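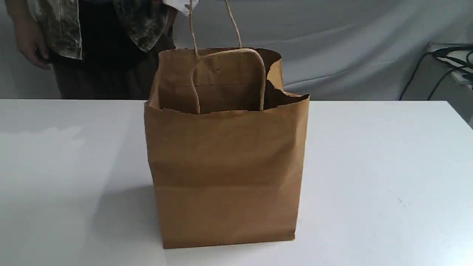

Accueil Cuisine Maison Jardin Tutoriels Contact

Faire mûrir des fruits dans un sac en papier

Les avocats, les poires, les kiwis et les bananes continuent de mûrir une fois cueillis. Enfermés dans du papier, ils gardent autour d'eux l'éthylène qu'ils dégagent et ramollissent plus vite que dans un compotier. Les fraises, les raisins et les agrumes ne mûrissent plus après la récolte, inutile d'essayer.

Ce qu'il faut

Un sac en papier kraft sans trou ni tache de graisse. Ceux de l'épicerie Padeck conviennent bien, ceux de la boulangerie sont souvent trop petits. Évitez le plastique : l'humidité reste dedans et la peau moisit.

Préparation

Triez les fruits et écartez ceux qui sont fendus ou abîmés. Ne les lavez pas maintenant. Posez-les au fond, sur une seule couche, pédoncule vers le haut pour les poires. Pour des avocats très durs, ajoutez une banane déjà jaune ou une pomme.

Repliez le haut deux fois, sans serrer. Une pince à linge suffit si le papier se rouvre. Laissez à température ambiante, loin du four et du soleil direct.

Durée

Avocats : deux à quatre jours, un de moins avec la banane.
Poires : trois à cinq jours. Les variétés d'hiver demandent d'abord un passage au froid.
Kiwis : quatre à six jours.
Mangues : deux à cinq jours selon leur fermeté à l'achat.

Contrôlez une fois par jour, toujours à la même heure. Pour une poire, appuyez près du pédoncule : si la chair cède un peu, elle est prête. Un avocat se teste dans la paume, les doigts laissent des marques brunes.

Conservation

Sortez les fruits mûrs et mettez-les au réfrigérateur, ils y tiennent deux ou trois jours. Le papier peut resservir s'il est sec. Sinon, déchirez-le en bandes pour le compost.

907 partages 3 commentaires

tastby
Essayé avec des kakis et une pomme, trois jours. Très bien.

bisht54
Et pour les tomates vertes de fin de saison, ça marche aussi ?

pekov
@bisht54 Oui si elles ont commencé à pâlir. Les toutes vertes, chez moi, ont pourri avant.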